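Meine zwölf Monate ohne Auto, und was der Zug mit mir gemacht hat

Im August habe ich mein Auto verkauft. Es war ein kleines, altes Auto, und ich habe dafür 800 Euro bekommen, mehr als ich gehofft hatte. Der Käufer hat noch am Telefon gefragt, ob das Radio funktioniert. Es funktionierte nicht. Er hat es trotzdem genommen.

Ich wohne seit einigen Jahren in Mallell, einem Ort, den man auf der Karte suchen muss. Meine Arbeit ist in Arellano, und zwischen den beiden Orten fährt ein Regionalzug, der bei uns nur der Kustico heißt, nach der Firma, die früher die Strecke betrieben hat. Die Firma gibt es schon lange nicht mehr, aber der Name ist geblieben. Wenn man am Bahnhof nach dem Regionalzug fragt, versteht man einen vielleicht, aber wenn man Kustico sagt, zeigen alle auf Gleis 4.

Am Anfang habe ich mich oft geärgert. Mit dem Auto bin ich um halb acht losgefahren, mit dem Zug muss ich um 6:40 Uhr auf dem Bahnsteig stehen. Im Winter ist es dann ganz dunkel, und der Warteraum wird erst um sieben aufgeschlossen. Ich habe gelernt, zwei Paar Socken anzuziehen. Ich habe auch gelernt, dass man im letzten Wagen besser sitzt, dort funktioniert die Heizung gleichmäßiger und man hört die Durchsagen nicht so laut.

Auf Deutsch gibt es das Wort «Pendler», und ich habe lange gebraucht, bis ich es mochte. Es klingt für mich nach einer Uhr, nach etwas, das immer nur hin und her geht. In meiner Muttersprache haben wir dafür kein einzelnes Wort, man sagt einfach, dass jemand weit weg arbeitet. Inzwischen sage ich es auch über mich selbst. Ich bin Pendler.

Was mir am meisten gefällt, ist das Lesen. Ich habe in diesem Jahr mehr Bücher gelesen als in den fünf Jahren davor, und fast alle auf Deutsch. Ein Roman mit mehr als 1000 Seiten war auch dabei, den habe ich von November bis Februar mit mir herumgetragen, und der Rücken des Buches sieht jetzt entsprechend aus. Unbekannte Wörter schreibe ich hinten auf die leere Seite. Das letzte war «Schwelle», welches ja auch ein Eisenbahnwort ist.

Eine Jahreskarte bei Midis, dem heutigen Betreiber, hat mich 2554 Euro gekostet. Das ist viel Geld auf einmal, und ich habe zwei Abende überlegt, bevor ich bezahlt habe. Mein Auto war aber auch nicht billig, wenn man die Versicherung, die Reifen und die Werkstatt zusammenrechnet, und von der Werkstatt habe ich immer mit schlechter Laune nach Hause gefahren. (Bin gefahren! Diesen Fehler mache ich seit Jahren, ich lasse ihn hier stehen.)

Schwierig bleiben die großen Einkäufe. Wasser in Flaschen kaufe ich gar nicht mehr. Kartoffeln trage ich im Rucksack, und für Möbel muss ich jemanden bitten, was mir unangenehm ist. Auch der letzte Zug am Abend fährt zu früh, um 21:50 Uhr, und wer in Arellano ins Kino will, muss den Film nach seiner Länge aussuchen.

Die Karte für das nächste Jahr habe ich schon bestellt. Den Sitzplatz im letzten Wagen, links am Fenster, kann man leider nicht reservieren.

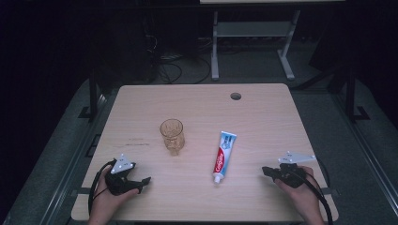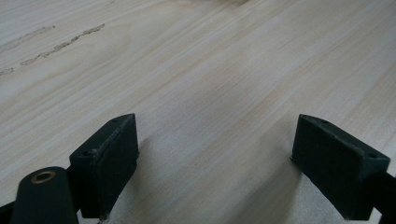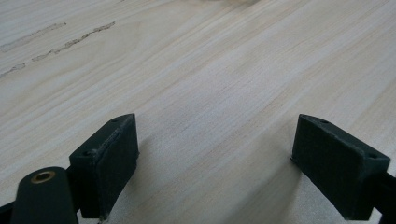
Helles Holz mit feiner Maserung, auf dem ersten Bild mit Glas und Zahnpasta.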